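Minutes — Mevwood Film Society, programming and print meeting
12 February 2020

**Present:** Tamara Nistor (chair), Jörg Ruppert (projection), Yutong Pan (programme notes), Arnaldo Matos (rights and bookings)
**Apologies:** Cillian Nic Giolla

## 1. Previous minutes

Accepted with one correction. Under item 3, the running time of *Drurkis* should read as the export cut, not the domestic cut.

## 2. June creature season — titles

Arnaldo tabled the revised list. Four features are now proposed:

- *Drurkis* (export cut, dubbed)
- *The Bongate Signal*
- *Jatoi Under Glass*
- one title to be confirmed, dependent on rights

*Drurkis* and *The Bongate Signal* are cleared for a single theatrical screening each. *Jatoi Under Glass* is cleared for two, with the second to fall within the same calendar month. The fourth slot was to be the sequel to *Drurkis*, but the rights holder has not answered three letters. Arnaldo will write once more and then book the reserve title.

Yutong asked whether the subtitled version of *Drurkis* had been considered. Jörg has viewed both. The subtitled file has the better colour but is missing the reel change in the cave sequence, and the sound drifts out of sync from that point on. Agreed to stay with the dub.

## 3. Projection

3.1 *The Bongate Signal* will be supplied as a 16 mm print, total length 2,946 feet, on two reels. Jörg reported perforation damage near the head of reel two. He considers it projectable after repair and has asked the lender for written permission to cut and splice.

3.2 The aspect ratio on the booking form for *Jatoi Under Glass* is given as 1.85. The opening credits are composed for 1.66 and lose the bottom line of text if masked to 1.85. Jörg to run a test with both plates and report back.

3.3 The centre channel amplifier still hums at low level. The cable has been swapped without effect. Tamara approved hire of a replacement unit for the season if the fault is not traced by the next meeting.
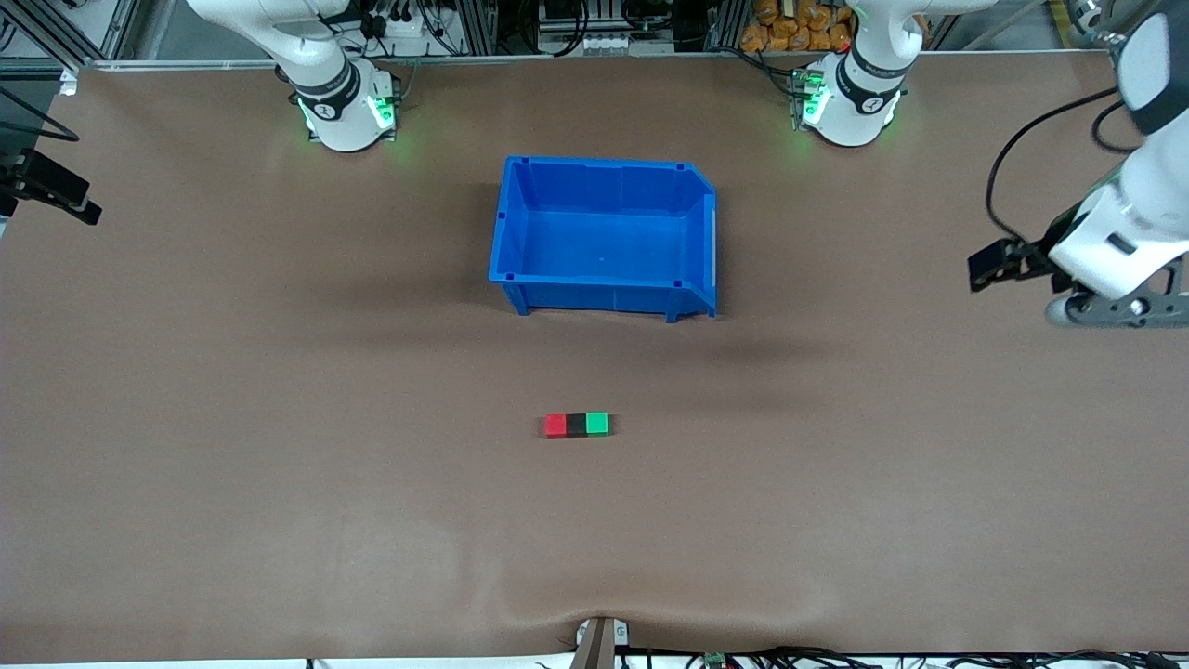

## 4. Programme notes

Yutong circulated a draft for *The Bongate Signal*. Comments:

- The plot summary gives away the identity of the radio operator. To be cut after the second paragraph.
- The cast list follows the poster, which differs from the end credits in two places. Use the end credits.
- The paragraph on the miniature work is to be kept in full.

Print run set at 600 folded sheets for the season, black ink on coloured stock. Tamara noted that last season's sheets could not be read in the auditorium once the lights were down — type size to go up one point.

## 5. Admissions and seating

Capacity remains 100 with the front row closed. Arnaldo proposed opening the front row for *Jatoi Under Glass* only. Jörg objected on sightline grounds, as the lower masking is not visible from those seats. Left as is.

Members' bookings to open one week ahead of general sale.

## 6. Other business

Cillian sent a note by email offering to introduce *Drurkis*. Accepted, maximum ten minutes, no clips.

The spare take-up reel borrowed for the winter programme has not been returned. Yutong to follow up.

## Actions

- Arnaldo — final letter on the sequel; hold the reserve title
- Jörg — splice permission, masking test, amplifier fault
- Yutong — revised notes, take-up reel
- Tamara — printing quote, reply to Cillian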